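Sobre nós

A Ruvetora é uma empresa de automação de pequeno porte. Programamos e testamos robôs de dois braços para tarefas simples de casa e de oficina: recolher ferramentas, esvaziar uma mesa, pôr cada coisa no seu lugar. Também avaliamos equipamentos de outros fabricantes, a pedido de quem pensa em comprar e quer saber antes o que a máquina consegue fazer.

A pergunta que mais recebemos é se um robô já pode assumir essas tarefas sozinho. A resposta curta é que pode assumir algumas, em condições conhecidas e com alguém por perto. Esta página explica como trabalhamos e por que respondemos assim.

Como começamos

A empresa foi aberta por Anderson Arruda e Osvaldo Gatti, que se conheceram na manutenção de uma fábrica de autopeças. Anderson cuidava da parte elétrica e Osvaldo dos robôs de solda. Esses robôs repetiam o mesmo movimento o turno inteiro e raramente falhavam, mas bastava uma peça chegar virada no suporte para a linha parar. No fim do expediente, quem guardava as parafusadeiras e limpava a bancada era sempre uma pessoa.

O primeiro projeto da Ruvetora tratou desse fim de expediente. Um cliente do setor moveleiro queria que um braço robótico devolvesse as ferramentas ao painel. Entregamos um sistema que funcionava com quatro modelos de ferramenta, desde que estivessem deitadas e afastadas umas das outras. O cliente usou por um tempo e depois voltou ao método antigo. Guardamos o relatório desse projeto e ele ainda é leitura obrigatória para quem entra na equipe.

Hoje ocupamos um galpão no bairro Quintana, com escritório na parte da frente e área de ensaio nos fundos. Dorin Dobre responde pela simulação. Cleiton Lacerda monta e mantém as células de teste. Arlindo Cordeiro atende os clientes e faz as visitas técnicas.

O que fazemos

Nosso trabalho se divide em duas frentes. Na primeira, desenvolvemos rotinas de manipulação para robôs que o cliente já possui. Na segunda, fazemos ensaios comparativos e entregamos um laudo com as taxas de acerto, os tempos e a relação das falhas.

As duas frentes usam o Prelex, nosso programa interno de simulação e registro. Toda tarefa passa primeiro por ele. Montamos um ambiente parecido com o do cliente, com móveis, objetos e obstáculos, e deixamos o robô repetir a tarefa com pequenas mudanças de posição. Só depois levamos a rotina para a máquina real.
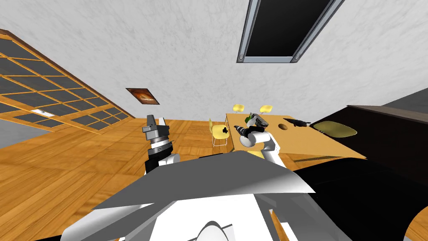

Ambiente simulado: o braço direito do robô segura uma furadeira junto à mesa; o esquerdo está com a garra aberta.

A tarefa de recolher ferramentas de uma mesa parece fácil e serve bem de medida. Uma furadeira tem o peso mal distribuído, um cabo que só se pega direito por alguns ângulos e uma ponta que não deve encostar em nada no caminho. Se há cadeiras em volta, o braço precisa passar entre elas. Se há um frasco pequeno entre as ferramentas, o robô tem de decidir se ele faz parte do serviço.

Na última bateria completa rodamos 1729 tentativas simuladas dessa tarefa, com as ferramentas em posições sorteadas. Em seguida escolhemos 58 arranjos para repetir na célula real, entre eles os que tinham dado mais erro. O resultado na célula foi pior que na simulação, como costuma ser. Boa parte das falhas veio da pega: a garra fechava no lugar certo, mas a ferramenta girava na hora de subir. Outra parte veio da visão, principalmente com objetos escuros encostados uns nos outros.

Cada arranjo tem um limite de 30 segundos por objeto. Passado esse tempo, a tentativa conta como falha, mesmo que o robô ainda esteja se mexendo. Adotamos a regra depois de conversar com encarregados de oficina. Um ajudante que leva minutos para guardar uma furadeira não ajuda.

O que as máquinas já fazem

Com base nos nossos ensaios, consideramos viável hoje:

Recolher objetos rígidos e conhecidos de uma superfície desimpedida.
Transportar caixas de tamanho padrão entre dois pontos fixos.
Separar peças por tipo quando elas chegam sem sobreposição.
Segurar uma peça enquanto uma pessoa trabalha nela, em célula com sensores de força e velocidade reduzida.

Consideramos ainda instável, e não vendemos como solução pronta:

Dobrar roupa e lidar com tecidos em geral.
Lavar louça à mão.
Guardar objetos em gavetas já cheias.
Usar uma ferramenta elétrica fora de um gabarito. Pegar a furadeira é uma tarefa; furar com ela é outra, e nosso índice de acerto na segunda é baixo demais para uso sem supervisão.
Trabalhar numa casa com crianças ou animais soltos no mesmo cômodo.

Revemos essas listas todo mês de março. No ano passado, a separação de peças mudou de lado, depois que trocamos as câmeras da célula. A dobra de roupa continua onde sempre esteve.

Clientes e parceiros

Atendemos marcenarias, oficinas de manutenção, pequenas metalúrgicas e dois fabricantes de equipamento doméstico. Já entregamos mais de 30 laudos. Alguns recomendaram a compra; outros recomendaram esperar ou resolver o problema com uma prateleira melhor, e nesses casos o cliente pagou só o laudo.

Desde o segundo ano temos uma parceria com a Rillside, que fabrica garras e punhos sob encomenda. Eles nos mandam protótipos e recebem os registros de falha sem edição. Quando ensaiamos uma garra da Rillside para um terceiro, a parceria é informada na primeira página do laudo.

Segurança

Nenhum ensaio na célula real acontece sem operador presente. O botão de parada fica ao alcance da mão, e a área é demarcada no piso. Ferramentas elétricas entram na célula sem bateria ou desligadas da tomada, exceto nos ensaios de uso, que seguem um procedimento próprio e são feitos com a célula fechada. Cleiton Lacerda autoriza cada ensaio por escrito.

Visitas e contato

Recebemos visitas de empresas e de turmas de cursos técnicos, sempre com agendamento. Quem vem costuma trazer um objeto do próprio trabalho para ver se o robô consegue pegá-lo. Aceitamos, desde que o objeto não seja cortante nem pese mais do que a garra suporta.

Para pedir um laudo, descreva a tarefa, o espaço disponível e quantas vezes por dia ela se repete. Fotos da bancada como ela fica num dia comum são mais úteis que fotos da bancada arrumada. Arlindo Cordeiro responde aos pedidos e marca a visita técnica quando for o caso.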